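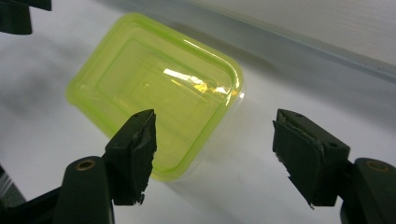
Recipiente rectangular para alimentos con tapa translúcida amarillo verdosa y borde verde lima. Foto: Bilport.

Bilport venderá por separado las tapas de sus recipientes de cocina

La medida incluye los modelos rectangulares de tapa verde y se completa con una recogida de piezas sueltas en las tiendas Kinoshita hasta febrero

LETLOW, 25 de noviembre de 2019 — Bilport, fabricante de artículos de cocina y conservación de alimentos, ha anunciado que pondrá a la venta tapas y cuerpos sueltos de sus recipientes de plástico, de modo que los hogares que hayan perdido o roto una de las dos piezas puedan reponerla sin comprar el conjunto entero. La venta por piezas comienza esta semana en las tiendas Kinoshita de Letlow y Cloruvthorpe, y se extenderá al resto de los puntos de venta de la cadena a lo largo de los próximos meses.

Hasta ahora las tapas solo podían adquirirse junto con su recipiente. El servicio de atención al cliente de Bilport recibió durante el último año 532 consultas sobre piezas de repuesto, la mayor parte de ellas relacionadas con tapas. El motivo más citado fue la rotura de una esquina. Le siguen las tapas deformadas por el calor y las que se quedaron en el trabajo, en el colegio o en casa de un familiar.

"Contestábamos siempre lo mismo, que no vendíamos la tapa sola, y a la gente le parecía mal. Tenían razón", explica Lorna Soriano, responsable de la línea de conservación de Bilport. "El cuerpo del recipiente suele durar bastante más que la tapa. Quien tiene en el armario un recipiente en buen estado no quiere tirarlo ni taparlo con film cada vez que lo usa".

Los modelos incluidos

La primera fase abarca la serie rectangular de tapa verde, la más vendida de la marca. Se trata de recipientes de cuerpo transparente e incoloro y esquinas redondeadas, que se cierran con una tapa translúcida de color amarillo verdoso rematada por un borde más grueso, de un verde lima más vivo. La tapa tiene un pequeño saliente en una de las esquinas.

La serie se fabrica en tres tamaños. Cada tamaño tiene su propia tapa y no son intercambiables entre sí, aunque a simple vista el mediano y el grande puedan confundirse cuando están apilados. Para evitar errores, las piezas sueltas se venderán con una etiqueta de papel en la que figura la letra del tamaño (P, M o G), la misma que aparece en la base de los recipientes fabricados en los últimos años.

En los recipientes más antiguos, que no llevan letra, se recomienda acudir a la tienda con la pieza que se conserva. En cada mostrador habrá un juego de muestra con los tres tamaños para comprobar el ajuste antes de pagar. También se puede medir el lado largo por la parte exterior del borde y consultar la tabla que se entrega en caja.

Los recipientes redondos y los de la serie alta no forman parte de esta primera fase. Bilport prevé incorporarlos más adelante, una vez que se conozca la demanda real de las piezas rectangulares.

Recogida de piezas sueltas

Junto con la venta de repuestos, Bilport y Kinoshita han organizado una recogida de tapas y recipientes desparejados. Cualquier persona podrá dejar en la tienda las piezas de la serie rectangular que no utilice, limpias y secas, en el cajón situado junto a la línea de cajas. No hace falta haber comprado en Kinoshita ni presentar el tique.

Las piezas recogidas se llevarán al almacén de Bilport en Cloruvthorpe, donde se revisarán una por una. Las que estén en buen estado se lavarán, se emparejarán por tamaño y se entregarán como conjuntos completos a comedores y cocinas vecinales de las dos localidades. Las que presenten grietas, bordes deformados o manchas profundas se enviarán a una planta de reciclaje.

La recogida se probó en primavera en una sola tienda de Letlow. En aquella ocasión se reunieron 320 piezas, con muchas más bases que tapas — un desequilibrio que la empresa ya esperaba y que le sirvió para calcular la fabricación de repuestos. Para esta campaña se han producido 4000 tapas sueltas, repartidas entre los tres tamaños, con mayor cantidad del mediano.

"En la prueba de primavera aparecieron recipientes que llevaban años en un cajón", señala Chiharu Tsuchiya, coordinadora de las tiendas Kinoshita en la zona. "Algunos clientes vinieron con una bolsa entera y se marcharon preguntando cuándo podrían comprar las tapas que les faltaban. Tuvimos que apuntar sus teléfonos en una libreta. Esta semana los estamos llamando".

Tsuchiya añade que el personal de tienda ha recibido una breve formación para distinguir los tamaños y las piezas de otras marcas, que no podrán aceptarse. "Hay tapas que se parecen mucho y que encajan casi del todo. Casi del todo no sirve para llevar una sopa en la mochila", indica.

Ordenar el armario antes de comprar

Con motivo del lanzamiento, las tiendas participantes repartirán una hoja con recomendaciones para ordenar los recipientes en casa. El texto lo ha redactado el equipo de producto de Bilport a partir de las preguntas que llegan a su servicio de atención al cliente.

La hoja propone vaciar por completo el armario o el cajón y colocar cada tapa sobre su recipiente en una mesa despejada. Las piezas que queden sin pareja se separan y se guardan aparte un par de semanas, por si la otra mitad está en la nevera, en el congelador o en la oficina. Pasado ese plazo, conviene decidir si se repone la pieza que falta o se lleva la otra a la tienda.

Para guardar los conjuntos que se usan a diario, Bilport aconseja dejarlos cerrados, siempre que estén bien secos por dentro. Los que se usan de vez en cuando pueden apilarse abiertos, encajando las bases unas en otras y poniendo las tapas de canto al lado, ordenadas de mayor a menor. Una caja estrecha o un separador de cajón evita que se caigan.

En cuanto al cuidado, la empresa recuerda que las tapas de la serie rectangular deben colocarse en la bandeja superior del lavavajillas y no deben introducirse en el microondas. Para calentar los alimentos se retira la tapa y se cubre el recipiente con un plato. No se recomienda el uso de estropajos metálicos, que rayan el plástico y dejan mate la superficie brillante de la tapa.

Las manchas de tomate o de cúrcuma son otra de las consultas habituales. En esos casos se aconseja enjuagar el recipiente con agua fría nada más vaciarlo, lavarlo después con agua templada y jabón y dejarlo secar boca abajo. "Si la mancha lleva meses, seguramente no se irá del todo, pero el recipiente se puede seguir utilizando", apunta Soriano.

Precio y puntos de venta

Las tapas y las bases sueltas tendrán el mismo precio en todas las tiendas participantes, y en ningún caso dos piezas compradas por separado costarán más que el conjunto completo. Las tarifas de cada tamaño pueden consultarse en el mostrador y en el folleto de temporada de Kinoshita.

Quienes entreguen al menos una pieza en el cajón de recogida recibirán un vale de descuento para la compra de una tapa o una base. El vale es válido hasta el cierre de la campaña, se limita a uno por persona y no puede acumularse con otras promociones.

La venta de repuestos será permanente. La recogida, en cambio, se mantendrá hasta finales de febrero, cuando Bilport y Kinoshita harán balance y decidirán si la repiten. Los pedidos por teléfono para clientes que vivan lejos de una tienda se atenderán a partir de ese mismo mes, con un plazo de entrega que dependerá del tamaño solicitado.

"No sabemos todavía qué va a pedir la gente. Puede que se agoten las medianas en dos semanas y que nos sobren pequeñas hasta el verano", reconoce Soriano. "Iremos ajustando la fabricación con lo que nos digan las tiendas".

Sobre Bilport

Bilport fabrica recipientes de conservación, escurridores, jarras y pequeños utensilios de cocina. Tiene sus oficinas en Letlow y su almacén en Cloruvthorpe, y da empleo a más de 300 personas.

Sobre Kinoshita

Kinoshita es una cadena de tiendas de menaje y artículos para el hogar. Distribuye los productos de Bilport en todos sus establecimientos.

Contacto para medios

Departamento de comunicación de Bilport, Letlow. Las solicitudes de entrevista con Lorna Soriano o Chiharu Tsuchiya se tramitan a través de este departamento. Hay fotografías de la serie rectangular a disposición de los medios que las soliciten.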